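Will a robot ever tidy my house?

I have wanted somebody else to pick things up off my floor since I was seven, and I'm still waiting. My flat in Gronham has one desk, two children who share it and more stationery than a branch of a bank. So when an invitation came to spend a day in a workshop where a pair of robot arms is learning to put pencil cases on a shelf, I was on the train before I'd properly read the email.

The workshop belongs to a small firm called Sterker, up two flights of stairs behind the old market in Gostholm. Serpil Yalçınkaya runs it. She used to design packing lines for a biscuit factory and she talks very fast, mostly about grip. Her view is that people who worry about robots taking over have never watched one try to pick up something thin and slippery from a hard floor.

"Your hand is doing forty clever things and you're thinking about lunch," she told me. "Ours has two fingers and it has to think about all of it."

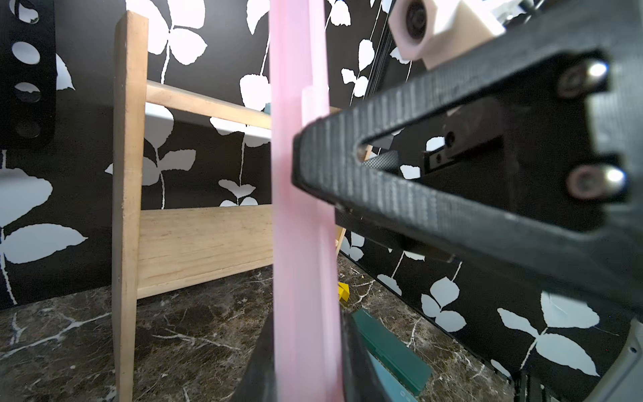

Close quarters: a ridged black finger comes in beside something long and pink, with the pine shelf behind.

I'd expected a bare white lab, I suppose. What they've got is a pen with patterned wallpaper and a dark marble-look floor, and I rather envied it (my own hall could do with those leaves). Serpil says a plain background makes everybody feel better and teaches you very little, as no one she knows lives in a plain background.

The job sounds like nothing at all. There's a small wooden shelf with two tiers, and the pencil cases have to end up standing on it. I gave myself a go first, at home on the kitchen table with the children's lot and a spice rack, and it took me 18 seconds, including a pause to shout at the cat. Then I sat on a stool in Gostholm and watched the arms do theirs, and I had time to finish a coffee and a fairly large bun!
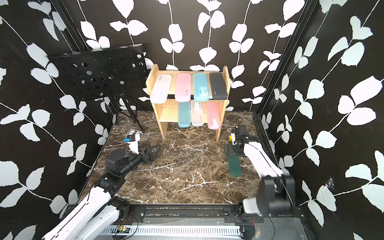 Watching is oddly gripping, mind you. You start leaning. You find yourself breathing in when a finger gets near an edge, the way you do when a toddler carries a full glass, and when an arm stops dead for a moment to work out where it is, you want to call out directions. I did call out directions, once. Luzius Pichler, who looks after the software and was sitting next to me with his laptop on his knees, was very polite about it.

Luzius keeps the score. In September they ran the whole tidy-up 200 times and it came out right, start to finish, on 113 of them. I thought that was marvellous. He looked at me as if I'd congratulated him on a flat tyre. Would I keep a dishwasher that did that, he asked, and no, I wouldn't, I'd be on the phone to the shop.

What goes wrong? Nearly everything, a bit at a time. A case gets pinched too near the end and swings. It gets to the shelf at a bad angle and slides off again. Or it goes up beautifully and knocks its neighbour, which is also how I put books away, so I felt some sympathy.

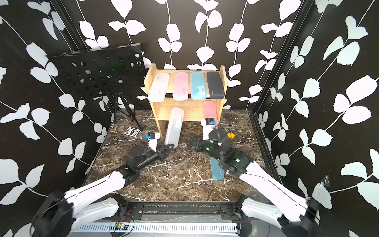 Chores are hard for machines mostly for the dull reason that homes don't hold still. In a factory you can bolt the tray down and the part turns up in the same spot every time. A floor has whatever was dropped on it, facing any old way. Even this little pen gives the arms plenty to sort out: one see-through white case is lying at a slant with its end propped against the shelf, a blue one is flat on the marble partly under the right arm's wrist, and there's a music stand behind with its legs spread, just asking to be bumped. I'd call that a good day in my house. Serpil calls it medium.

Clear plastic is a particular pain, she says. Their cameras are happiest with something that has a definite edge and a definite colour, and a frosted case on a veined floor can be a bit of a ghost. Luzius spent a fortnight on that and doesn't want to discuss it.
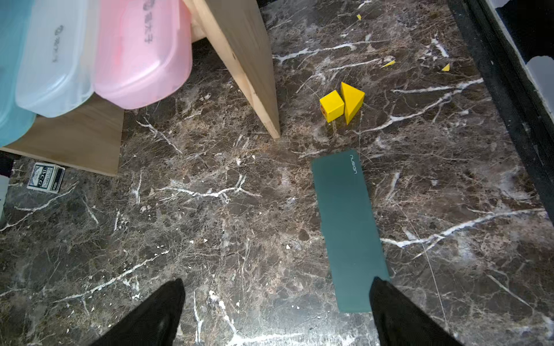

So should you save up?

Not yet, is my feeling. Kaufmann, a parts warehouse on the edge of town, has asked Sterker for a pair of arms to sort returned goods, and that seems to me the sort of place they'll turn up first. There's a bench, there's a fence round it, and someone is on hand when a thing gets dropped. Serpil hopes to have them in for a 30 day trial.

Homes are another matter. I asked her when I could have one for the children's room and she asked whether there were stairs, and pets, and whether the children would be in it at the time. Yes, yes and yes. She laughed for quite a while.

I went home and tripped over a pencil case.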